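Pleat notebook, December, started after lunch

OK so the Nollent cloth finally came in and I've been itching to get at it. Color is good, a proper black with no brown in it when you hold it up to the window. Hand is a bit crisper than the Bikov we used for the last run, which I like for knife pleats and don't like at all for anything gathered.

Cut 16 strips across the width and marked them for steaming. Same paper molds as before (the Plultix card, the heavier one – the thin stuff went soggy on me twice and I'm not going through that again). Left the strips tied up in the molds on the rack and went off to argue with the iron.

Things I noticed while untying the first few:

The crease is sharp on the face and a little lazy on the back. I think I'm under-steaming the middle of the bundle. Next time I'll roll looser and give it longer.

Narrow pleats hold way better than the wide ones. The wide ones open up as soon as the strip hangs by its own weight, and then you're chasing them with pins all afternoon.

Hem first, pleat second. I keep wanting to do it the other way around and I keep being wrong! When the hem goes in before the pleating, the bottom edge falls into those little points all by itself. On a black skirt the pleats can be hard to see in flat light, so the zigzag at the bottom is what the eye goes to first.

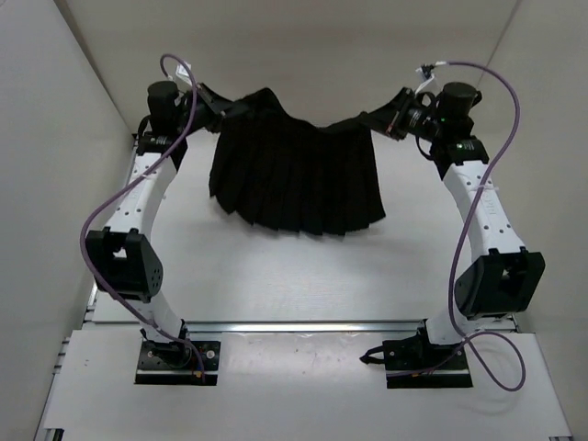
Waistbands

Still the part I enjoy least. The pleats add up to more bulk than the pattern allows, and Adebisi's band draft is cut for a much thinner cloth. I trimmed the layers under the band down in steps and pressed over a rolled towel, and it sat nicer, though the side with the zipper is still fat. Might try a facing and skip the band on the next one.

Wash test

Put 2 strips through a cool hand wash with plain soap. Hung one straight and left the other tied in its folds to dry. The tied one came out nearly as crisp as new. The straight one relaxed a lot at the top third. So the care note should say tie it before drying, in words a normal person will follow.

To do: order more card, new needle in the machine, write the steaming time on the wall so I quit guessing.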